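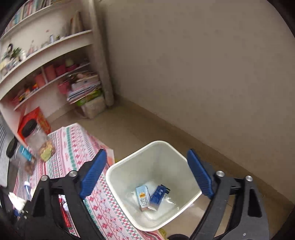
**Review: Liltis hand-held gripper, bought as a pair**

We bought two of these in August, out of a budget that was meant to cover a small arm as well. The arm has been put back a year. I'm writing this for anyone else trying to work out what to spend first.

The pair came to 2,156 with delivery. Spare finger pads are extra, and you should put them on the first order. We didn't, and Manon MacPherson had to raise a second one with its own delivery charge.

Build is good. The pivots are metal and there is no play in ours so far. The blue pads are ridged and grip card and thin plastic well. Coins and flat paper are still a struggle. Picking rubbish out of a bin is a fair test, as the sides limit how far you can open the jaws – Fiifi Agbenyega got through 72 tries in a morning before his wrist had had enough.

Weight is my main complaint. It is fine for short jobs, but plan on swapping people over. If you have one person doing all the recording, a second unit is money wasted.

Things to budget for that weren't in our quote:

- spare pads
- storage for the recordings (we filled our first drive in 13 days)
- a hard case, if it will travel between homes
- someone's time to check the files

We also had a quote from Cunska. It was cheaper per unit, but the pads were bonded on and a worn one meant a new jaw.

Support has been slow but polite. I would buy the Liltis again, one to start with, and order the second when there are two people free to use it.

Mervin Desjardins, Brornley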